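### 4.2 Cups at rest

Readers who have come this far for the mugs may want to skip ahead to Section 4.3. The present section deals with plastic cups, which made up most of what was logged in the shared kitchens at Dallgate and which we had planned to cover in a footnote. The footnote grew.

The log holds 3,164 entries, one for each cup found outside a cupboard at one of the two daily rounds. An entry gives the kitchen, the surface, the cup's material and color, whether it held anything, and its resting position. The last of these was added to the form at the request of the second coder, Rizwan Talpur, who had washed dishes for a living and held firm views on the matter. We are glad he won that argument, as resting position has turned out to be the most useful column in the log and the only one that provoked a dispute in a hallway.

We recognized three positions. A cup is *upright* when it stands on its base, *inverted* when it stands on its rim, and *tipped* when its wall is in contact with the surface or would be if the surface were a little closer. The last clause covers cups lying on other cups, on sponges, and in one instance on a loaf of bread. A cup leaning at an angle in a drying rack was coded as inverted if water would leave it and as upright if water would stay. Cups in hand were coded by the direction of the mouth alone, which gave us a number of tipped cups that were resting on nothing at all. Hoi-yan Fu objected to this on the grounds that a cup in the air is not at rest. The objection is correct and was overruled for the sake of the spreadsheet.

Earlier work on shared kitchens tends to treat an object left out as a small failure of tidying, to be explained by rota, mood, or character. We began with the same idea. It lasted until the second week, when the residents at Dallgate told us, with some patience, that a cup left out was frequently a cup put somewhere. Inverted meant clean and free to take. Upright meant somebody's, even when it was empty, and even when the somebody had left for work. One resident described moving an upright cup as "like closing a book on someone's page." The same resident was later found to have moved several.

Tipped cups had no agreed meaning, and this is where the trouble began. Asked what a cup on its side meant, residents gave answers that fell into two camps. The first held that the cup had fallen over and was therefore nobody's fault. The second held that the cup had been laid down by a person who could not decide whether it was clean, and was therefore very much somebody's fault. The two camps shared a sink. A tipped cup could stay where it was through four or five rounds while people washed, cooked, and wiped carefully along its outline.

Color mattered more than we expected. Colored cups were claimed early, usually within days of a new box being opened, and thereafter went home to the same shelf with the loyalty of cats. White cups were never claimed. They were bought in bulk by the building, they were all alike, and they drifted. Of the cups that passed between kitchens on different floors, 101 were white, and the remainder could be carried in two hands. We marked the undersides of a batch of 200 white cups in February in the hope of following individual cups through the building. The dishwasher removed the marks by the end of the first week, and with them a chapter of the first author's dissertation.

What the white cup does offer is a readable inside. Tea leaves a line, coffee leaves a darker one, and milk leaves a film that residents described in terms we have not reproduced. In a colored cup these can go unseen until the next person's first sip. Residents checked white cups by looking into them, and they nearly always tilted the mouth toward themselves and toward a light to do so. It is a very brief gesture. We watched it many times before either of us thought to write it down — and after that we caught ourselves doing it in restaurants.

The gesture has a consequence for the coding. A cup being checked presents the same mouth-forward view as a cup that has been laid on its side, and a coder working from a still picture has no way to separate them. Figure 4 gives the view in question. With the mouth open toward the viewer, the inner wall reads as an almost even white, and the molded rings of the base show in soft gray toward the back. Under our rules it is tipped, and we coded it so. Whether a given resident would have called it clean, dirty, or none of their business is a question for the interviews.

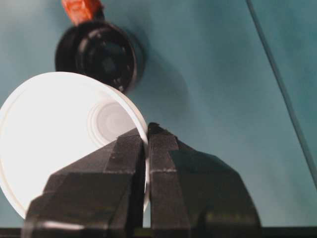
**Figure 4.** White plastic cup, coded *tipped*: mouth toward the viewer, concentric rings of the base visible inside.

Agreement between coders was high for upright and inverted cups and noticeably worse for tipped ones. Most of the disagreements came down to the hallway dispute mentioned above, which concerned cups leaning against a wall. Talpur held that a leaning cup is an upright cup with poor posture. Fu held that it is a tipped cup that has been stopped. After two meetings we adopted a rule based on whether the full circle of the base touched the surface, and neither coder has described the rule as satisfying.

We repeated the rounds at Erraji, a smaller building with one kitchen and a posted list of instructions over the sink. The list asks that cups be left upside down. Compliance was excellent, and as a result an inverted cup at Erraji told its finder almost nothing. Residents there had moved the whole business of ownership to spoons. We did not have a column for spoons.

Two limits should be stated. The log covers cups that were out when we came by, so a cup used and put away between rounds does not exist as far as this paper is concerned. The building's purchasing records suggest that roughly 2,000 cups were bought over the period, and we can't say how many of our entries are the same cup being seen again and again by the same two tired people. Also, the form was filled in by hand, and in the evening rounds the words *tipped* and *topped* are not always distinct. The second of these is not one of our codes, but it appears in the margin next to an entry for a cup with a slice of pizza on it, and we have left it there.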